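### 4.2 Squad selection and minutes after a first call-up

The most exciting result in our data concerns players who are named in a national squad for the first time and then never leave the bench. We expected them to come back to their clubs a little flat. They did the opposite! Across the 3,126 player-matches coded at Suvstead, uncapped call-ups started more league games in the month after the break than they had in the month before it, and the gain held for defenders, midfielders and forwards alike.

We matched each call-up with a player of similar age, position and league minutes who had stayed at home, using the Radonjić distance. Pairs were dropped if either player had fewer than 500 minutes that season – a strict cutoff, but one that keeps late-season loan players from muddying the picture. Injuries picked up on international duty were left in, as the cost of travel is part of what we want to measure.

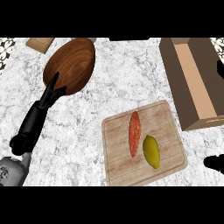
**Figure 3.** Rendered view of a marble countertop with a wooden bowl and two robot arms.

Goalkeepers are the lovely exception. A third-choice keeper almost never plays, at home or away, so we treated the position separately and looked at training attendance as logged in Huto. The pattern there is weaker, and we would not lean on it without another season of records.

Timing matters too. Squads announced on a Thursday gave club coaches one more session to plan around the missing player, and the stand-in was more likely to keep the shirt afterward. We had not thought to look for this until the Ivura coders flagged it in their notes, and it has become our favorite thread in the whole project. Section 4.3 picks it up with the 20 clubs for which we hold full training schedules, starting with those that lost two or more starters in the same week.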